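青柠采后：失水、油斑与冷害
访Emside包装厂采后技术负责人
2026-03-18

Emside包装厂处理的果实以无籽青柠为主，另有少量柠檬。原料来自Derese谷地的几处果园，合计70公顷，成品经Duvgate冷库中转后发往批发市场。受访者负责采后环节，从采摘标准一直管到出库检验，此前从事冷链设备调试。访谈在厂区办公室进行，谈话围绕青柠从离树到上架这段时间里的品质变化，以下按话题整理，个别重复处有删节。

问到青柠采后管理与其他柑橘有何不同，受访者先谈颜色。甜橙和宽皮柑橘采后常要褪绿，青柠正好相反，绿色本身就是商品指标。“市场按绿色付钱。果子转黄以后，汁液含量往往更高，酸度变化也不大，可是价格掉下来了。所以我们大部分的工作都在延缓叶绿素降解，这和果实好不好吃关系不大。”

按受访者的说法，厂内对颜色分五档，一档为深绿，五档为全黄。出口订单一般只收前两档，本地加工厂可以收到第五档。黄绿色的果实处在中间，去向取决于当周的行情。“第三档最难处理。放在线上它是合格的，到了货架上可能已经是第四档。我们要在装箱时就判断它还能走多远。”

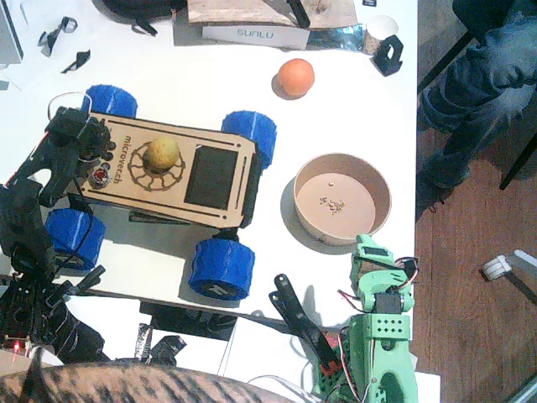
采摘时的膨压

受访者认为，采后问题有相当一部分在采摘当天已经定下来。青柠的油胞层很浅，清晨果皮膨压高，轻微挤压就会使油胞破裂，精油渗到周围的表皮细胞，形成油斑。油斑在采摘当时往往看不出，要过一段时间才显现，先是颜色变浅，随后油胞之间的组织下陷，颜色转褐。

“工人觉得早上凉快，想早点下地。我能理解，但露水没干就不能摘。”厂里要求果园在叶面露水干透之后再开始，雨后至少隔一天。检查方法很简单，用针入式压力计测果皮破油所需的压力，低于标准值就推迟。受访者说这个仪器便宜，操作也不复杂，困难在于果园愿不愿意照读数安排人手。

今年二月Derese连续降雨，有一批果实在雨停后不久即采摘入厂，入库时外观检验合格，分级后油斑率明显升高，最后整批转给加工厂。“那批货的记录我留着，培训的时候拿出来用。数据比讲道理省事。”

与油斑相近的还有果顶端崩溃，即果顶出现水渍状软化，继而变褐。无籽青柠对此比较敏感，大果、成熟度高的果实更严重。受访者解释，内部汁囊在高膨压和高果温下破裂，汁液进入果皮，外部才看到症状。田间热没有及时散掉，装车时堆叠又高，发生率就会上升。因此厂里限制了周转箱的装载高度，并要求果箱在果园停放时置于遮阴处。

剪果的方式也有规定。果梗要求用圆头剪平剪，留下完整的果蒂。拉扯下来的果实蒂部容易撕裂，蒂腐病菌由此进入。留梗过长则会在箱内刺伤相邻果实。“这一条写在第一页，每年还是会查到长梗。”

清洗与防腐

果实进厂后先干倒入料，再经喷淋和毛刷清洗。受访者不赞成浸泡式入料，理由是水槽中的孢子浓度会随处理量累积，消毒剂的有效浓度又被有机物消耗，很难稳定。现有产线在喷淋段使用含氯水，由在线电极监测氧化还原电位，同时控制酸碱度。

“很多厂只看氯加了多少，不看酸碱度。偏碱的时候，有效的次氯酸比例很低，加得再多也只是味道重。”他说，该段的酸碱度控制在接近中性，每班手工取样核对一次电极读数，电极表面结垢是读数漂移最常见的原因。

柑橘采后病害中，绿霉病最为常见，病原为指状青霉，只能从伤口侵入。受访者把防治顺序排为减少伤口、降低环境孢子量、使用杀菌剂。杀菌剂放在最后，是由于长期使用单一药剂会筛选出抗性菌株，包装厂内部空气中的孢子一旦以抗性菌株为主，换药之前的处理基本无效。厂里定期在分级线和冷库走道放置培养皿，一半加药，一半不加，通过两者菌落的比例判断抗性情况。

烂果的处理也被纳入防治。挑出的霉果装袋后直接运离厂区，不在入料口附近倾倒。空箱每次返回都要清洗。受访者提到，他刚到厂时返箱区与成品区共用一个风道，改造之后空气孢子量下降，药剂用量也随之减少。

刷洗强度是另一个需要折中的参数。毛刷转速高，泥尘和介壳虫残留去除得干净，但会磨损果皮天然蜡质，加快失水。目前用的是较软的马鬃与合成丝混编刷，刷床上不允许果实停留，停线时刷辊自动停转。

失水与涂蜡

谈到失水，受访者给出的经验值是，青柠失重达到5%时，多数买方能够看出果皮发皱、光泽下降。果皮失水先于果肉，所以切开来看汁液仍然正常，外观却已降级。失水速率由果面与空气之间的水汽压差决定，相对湿度只是其中一项，果温同样重要。

“热果子放进冷库，库里湿度再高它也在失水。果面温度高，水汽压就高。预冷要快，道理在这里。”

厂里采用压差预冷，风机把冷风抽过纸箱侧孔。受访者认为开孔位置比开孔面积更容易出错：内衬、隔板或标签遮住侧孔之后，堆垛中部的箱子会比外侧慢很多。每次更换纸箱规格，都要在堆垛中心的果实里插探头，重新测冷却曲线。

涂蜡用的是水基乳液，主要成分为氧化聚乙烯与虫胶。虫胶比例高时光泽好，透气性差，遇冷凝水容易发白；聚乙烯比例高时光泽稍弱，透气性较好。涂层过厚会使果实内部氧气不足，产生乙醇和异味。对青柠来说，光泽要求没有甜橙那样高，厂里因此选用偏薄的配方，并在烘干段控制风温，避免果温回升太多。
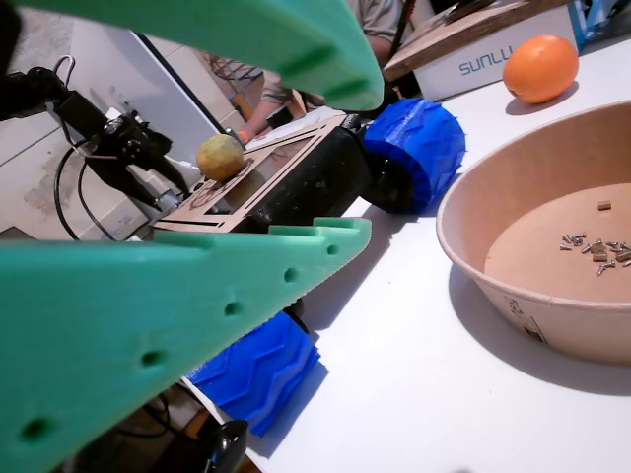 黄绿色柑橘类果实，果皮略带褐色斑驳。

果皮上的褐色不能一概归为病害。受访者列出几种常见来源：风擦伤、蓟马和锈螨造成的表面疤痕、油斑、冷害，以及贮藏后期的衰老性褐变。前两类在田间形成，组织已经木栓化，采后不再扩展，只影响外观分级。后几类与采后处理有关，可能继续发展，需要在出库前再次检查。

区分时主要看边界和凹陷。风擦伤的疤痕表面干、边界不规则，通常没有下陷。油斑的油胞突出而周围组织下陷。冷害斑点下陷较深，分布较散，回温后颜色迅速加深。“拿在手里对着侧光转一圈，大部分能分清。剩下的放到室温下过两天再看。只凭照片我不下结论，光线一变，颜色和凹陷都不可靠。”

冷害的界线

青柠原产热带和亚热带，对低温敏感。受访者说，长期低于十摄氏度的贮藏环境存在冷害风险，而温度升高又会加快转黄和失水，实际可用的区间很窄。厂里长期贮藏设在十摄氏度，短途运输允许略低，前提是总时间不长。

“冷害是温度和时间的乘积关系，当然也不是严格的乘积。短时间偏低一点，回温以后可能什么都看不出来。麻烦的是和苹果、葡萄拼柜，对方要接近零度，我们的货在里面走一个星期，开柜时是绿的，上架就出斑。”

他因此反对混装，至少要求订舱时写明设定温度，并在货物中放置独立的温度记录仪。上一季度回收的记录仪共533只，厂里按航线和承运方分别整理。受访者不愿公布各承运方的结果，只说回风温度正常而货物中部偏高的情况比预想的多，主要出现在装载过满、顶部风道被堵的货柜。

记录仪的采样间隔也做过调整。早先间隔较长，装卸时的短时升温经常落在两次采样之间。缩短间隔之后，能看出站台上的等待时间对果温的影响，Duvgate冷库据此在装卸口加装了软帘和气密门套。该冷库的青柠专用间可存放约3000箱，与苹果间之间没有共用的回风。

与苹果分开还有乙烯方面的考虑。柑橘自身乙烯释放量低，但对外源乙烯有反应，叶绿素降解会加快，果蒂也容易脱落。库内叉车全部为电动，催熟类水果不得同库。受访者说，早年有过一次转黄异常，排查了温度和湿度都没有结果，最后查到相邻库房在存香蕉，两间之间有一个未封堵的穿管孔。

无损检测能做到哪一步

近几年，分级设备供应商都在推广内部品质检测。Emside目前使用的分级软件是Brendevo，外观部分按颜色、果径和瑕疵面积分选，另配有一个近红外模块，用于估算内部指标。受访者对外观部分评价较高，对内部模块有所保留。

“青柠皮相对光滑，外观算法比较好做。内部这一块，果径、皮厚、果温都影响光谱。供应商给的模型是用别的产区的果建的，拿过来直接用，偏差是系统性的，必须用自己的果重新校正。”

校正的做法是从各果园、各成熟度取样，先过机，再破坏性测定汁液含量和可滴定酸，把结果回填到模型中。这项工作在产季初、中、后期各做一轮。他指出，许多厂只在设备安装时校正一次，到产季后段误差逐渐放大，操作人员往往归因于果实批次不齐。

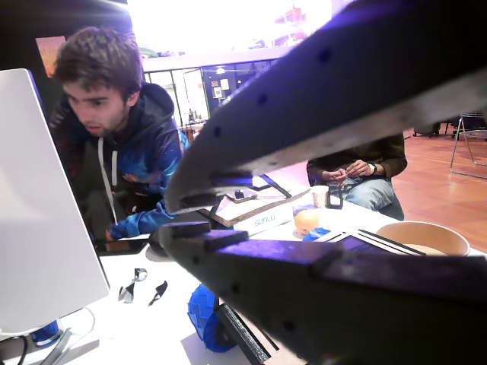
果温的影响尤其容易忽略。从冷库出来的果实和刚从果园运到的果实，光谱中水的吸收峰位置会有偏移，模型若没有包含这一变化，同一只果前后两次过机读数就会不同。厂里目前的处理是在取样方案里加入不同果温的样本，另外规定冷库果复选前先平衡温度，同时检查果面有无凝露。凝露会干扰外观相机，把反光误判为瑕疵或者漏判真实瑕疵。

颜色分档也需要校正。灯箱老化后光谱会变，绿与黄绿之间的界线首先受影响。每班开机前用一组标准色板过检，偏差超出允许范围即停机清洁或更换光源。受访者要求保留人工复检台，位置设在装箱之前，复检比例按当日机检误判率浮动。

问及是否考虑过气调贮藏，受访者表示试验做过，效果有限。适度降低氧气并提高二氧化碳可以延缓转黄，但青柠对二氧化碳的耐受程度随成熟度变化，过高时果皮损伤和异味同时出现。以目前的周转速度，多数货在转黄之前已经售出，气调库的投入难以收回。赤霉素处理在保绿方面有较好的结果，不过各目的国的登记和残留规定不同，订单混合时管理成本高，厂里只对个别订单使用。

对于小规模种植者，受访者的建议集中在几项不需要大额设备的措施：避开高膨压时段采摘，剪平果梗，果箱遮阴，当天送厂，周转箱每次清洗。他认为在没有预冷条件的地方，缩短采摘到入库的时间比购买保鲜剂更有效。家庭少量存放时，可将果实装入带孔的袋中，放在冰箱门侧等温度较高的位置，数周之内主要变化是失水和转黄，汁液仍可使用。切开的果实另当别论，切面应覆盖，尽快用完。

下一产季，厂里计划在Derese增设一处田头预冷点，服务距离较远的几处果园。供电容量尚未落实，设备选型要等容量确定之后再定。压差风机与蒸发器的匹配计算已经做完，纸箱侧孔也会随之改版，改版后的冷却曲线需要重新测定。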